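4.2 Sleeve friction and card retention in folding holders

The second part of the study concerned small folding card holders of the kind kept in a jacket pocket or a desk drawer. These differ from the rigid cases treated in Section 4.1 in that the card is held only by contact with a flexible plastic sleeve. There is no clip, spring or raised lip. Retention depends on the fit between card and sleeve, on the condition of the plastic, and on how far the cover is opened when the card is taken out or put back.

Holders were obtained from two suppliers, Hevness and Tudine. The Hevness holders have sleeves cut close to the card outline. The Tudine holders have a looser sleeve with a wider opening. All were stored open under a flat weight for 40 hours before use so that any set in the spine from packaging was reduced. Holders with a split weld were set aside and are not included in the results.

Each trial consisted of one insertion and one removal. A trial was scored as complete if the card was seated to the full depth of the sleeve and then withdrawn without being bent. It was scored as partial if the card stopped short of full depth or if the sleeve came out with it and had to be pressed back. All other outcomes were scored as failed. In total, 600 trials were run, of which 205 were scored as partial. Most of the partial trials occurred at insertion. The usual form was a corner of the card catching on the front layer of the sleeve, after which the plastic buckled and the opening closed on that side.

The position of the cover had more effect than the make of the holder. With the cover flat on the table, both sleeves lie against the leather and the two layers of plastic tend to cling together. A card can then be slid in only if the upper layer is first lifted. With the cover partly raised, the sleeve bows away from its backing and the opening widens, but the sleeve also folds more readily at its lower corner. Removal was easier in the raised position for both makes. Insertion was easier in the raised position for Tudine holders and showed no clear difference for Hevness holders.

Wear was examined separately. One holder of each make was cycled 2000 times by hand with a blank card. Both sleeves turned slightly cloudy near the opening, and the Tudine sleeve developed a shallow permanent curl along its free edge. The curl reduced the number of caught corners in later trials. It also reduced retention, and the card slid out under its own weight when the holder was turned upside down and tapped. We did not attempt to find the number of cycles at which this change begins.

Surface glare was a practical difficulty during scoring. Clear plastic under overhead light shows bright patches that can be mistaken for the edge of a card. Depth of seating was therefore judged by touch as well as by eye. Figure 6 shows a holder lying flat with one sleeve occupied, and a card held at the edge of a sleeve in a more upright wallet.
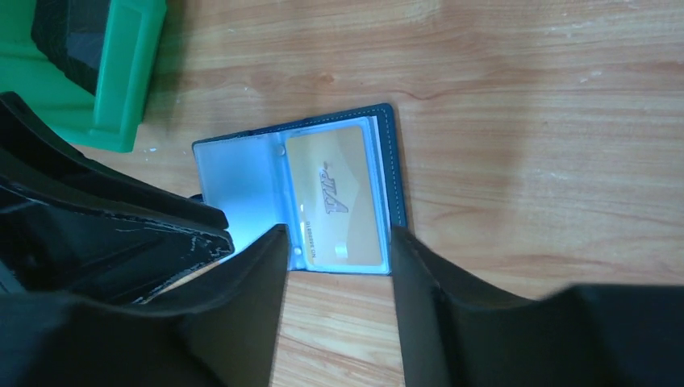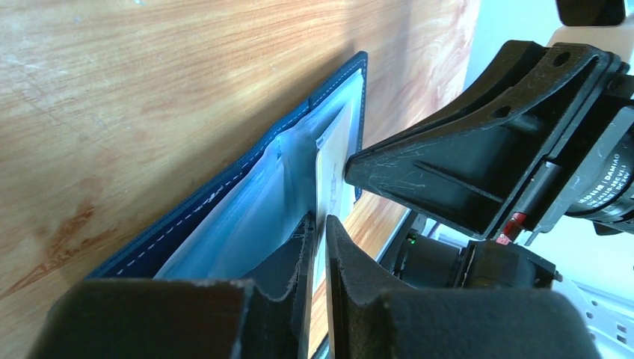
Figure 6. Open holder flat on the table, card in the right sleeve (first panel); open wallet standing nearly upright with a card tucked into the sleeve and standing out from its edge (second panel).

A reader at Talavera, commenting on a draft of this section, objected that the scoring treats a sleeve pulled out of place as equal in weight to a card that stops short. In the reader's view the first is a fault of the holder and the second a fault of the handling, and "a person filling a wallet at a counter will forgive one and not the other." The same comment asked whether cards with raised lettering had been tried. They had not. Only smooth cards were used in the scored trials, and raised characters would be expected to increase drag against the front layer of the sleeve, particularly in the closer Hevness cut. The two kinds of partial trial were logged under separate codes and are listed that way in the tables supplied to Fundside, but the combined figure is kept in the text for comparison with Section 4.1.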